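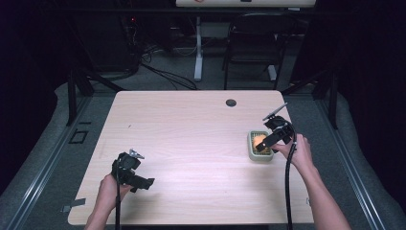

Small trays, happy tables

If I could press one cheap thing into the hands of everyone who has ever complained about a cluttered table, it would be a small tray with a bit of mesh liner in it. I'm completely serious! I started with one for fruit three years ago and now there's hardly a flat surface in my house without one.

A tray gives a thing an address. Put an orange straight down on a bare tabletop and it rolls, and by evening it has company – a pen, two receipts, the remote. Put the same orange in a little tray and everybody seems to understand that the tray is for fruit and the rest of the table is for working or eating.

Picking the size

Go smaller than you think. A big tray fills up with mail (ask me how I know). For a desk or side table I like one that holds one or two pieces of fruit and no more, with a low rim so you can reach in from any side. Pale colors are great because you spot crumbs and sticky patches right away, and a pale green one looks lovely on light wood.

The liner

Rubbery mesh shelf liner comes on a roll, and you can cut it with ordinary kitchen scissors. Lay the tray on top, trace around it, then cut just inside the line so the piece sits flat. Round fruit stays put on it, and a little air gets underneath. Dark green or gray hides stains best. Wash it in the sink with dish soap, shake it hard, and hang it over the faucet to dry. My first roll was 57 inches long and I'm still cutting from it!

Liliana Longo, who wrote in after my drawer page, uses the leftover strips under her cutting board. I tried it that same night and it works beautifully.

Tables with a cable hole

If your table has one of those round grommets near the back, use it! Run chargers down through it and keep the tray well away, so you aren't fishing cords out from under a peach. For cords that have to come over the front, leave enough slack that nothing tugs when you move your arm, and check where the loop hangs before you roll a chair past.

Cables on the floor are a different job. On carpet I gather them along the wall with hook-and-loop ties, one every foot or so, and I label both ends with masking tape. Do the labels first. I did mine last and spent a whole December afternoon unplugging the wrong lamp.

Wiping down wood grain

Damp cloth, a drop of soap, always along the grain, then a dry towel. Rounded corners collect a greasy film from people's hands, so give those an extra pass. For gum left by old tape, rub in a little cooking oil, wait ten minutes, and wipe it off with the soapy cloth. Try a hidden spot first if the finish is old.

Next up is the shelf over the washing machine – I have plans, and I have plenty of mesh left.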